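Soft Fruit on a Soft Surface: A Packer Talks Through the Job

The packing lead at Hunitz began with small produce before moving to boxed goods, and still regards the small items as the harder work. The company assembles mixed fruit and vegetable bags for offices and guesthouses. Each bag holds 17 pieces, and the range runs from cherry tomatoes to mandarins, with plums added in July.

"The weight is nothing," the packing lead said. "A mandarin is light. The trouble is the peel. It is firm over the segments and slack at the top, near the stem, where there is often air underneath. If you take hold there you dent it, and a dent on a mandarin may not show until the next day."

The recommended hold is across the widest part of the fruit, with pressure from two opposite sides. Lifting should be straight up. Twisting while lifting loosens the peel around the stem scar, and the shelf life suffers.

Cherry tomatoes are treated differently. The skin is smooth and tight, and it splits along a line once the load passes a certain point. "With a tomato you get very little warning," the packing lead said. "The mandarin gives a bit and you feel it give. The tomato holds its shape, and then you have juice on your sleeve."

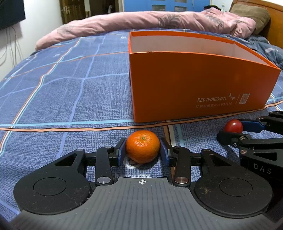
Staff writer, Tralonix Produce Handling Notes
June 1, 2023

The surface under the fruit came up several times in the conversation. Hunitz trains on steel tables, but the packing lead practiced at home for the first months and recommends a made bed to anyone starting out. A sheet over a mattress yields when the fruit is set down too fast, and a round item tends to settle in a shallow dip.

"On a steel table a tomato rolls," the packing lead said. "On a bedsheet it mostly stays where you put it. You can work on the hold and leave the rolling for later."

There are limits to the method. Fabric hides small drops of juice, particularly a sheet with a busy pattern. A navy and light blue weave will conceal a leak that a plain white one would show at once. The bed also gives a false idea of release height. On a mattress, letting go slightly early does little harm. On steel the same habit produces bruises, and new packers have to unlearn it.

Asked about color, the packing lead was brief. Orange and red stand out well against blue, and that saves time when small items are spread out. Green grapes on a green cloth were described as "a bad afternoon."

On the order of packing, the rule at Hunitz is firm fruit first. Mandarins go into the bottom layer, stem end up. Tomatoes go in last, in a paper cup - the company buys these from Ludell in sleeves of 56. The cup keeps them from working their way down between larger pieces during transport. An earlier version of the bag used a folded napkin for the same purpose, and it did not hold.

"We had 173 bags go out with napkins," the packing lead said. "The tomatoes were at the bottom of most of them by the time they arrived. We changed over after that."

Fruit that has been dropped is set aside, whatever it looks like. It is eaten by the staff or pressed. The packing lead does not favor inspecting dropped mandarins for damage, on the grounds that the peel tells you little about the segments inside. Tomatoes can be checked by eye under a good lamp, though the time spent is rarely worth the price of the tomato.

The next change under review is a shallower crate from Pinheiro, which would allow only one layer of bags. It takes up more room in the van. The packing lead has asked for a trial load before an order is placed.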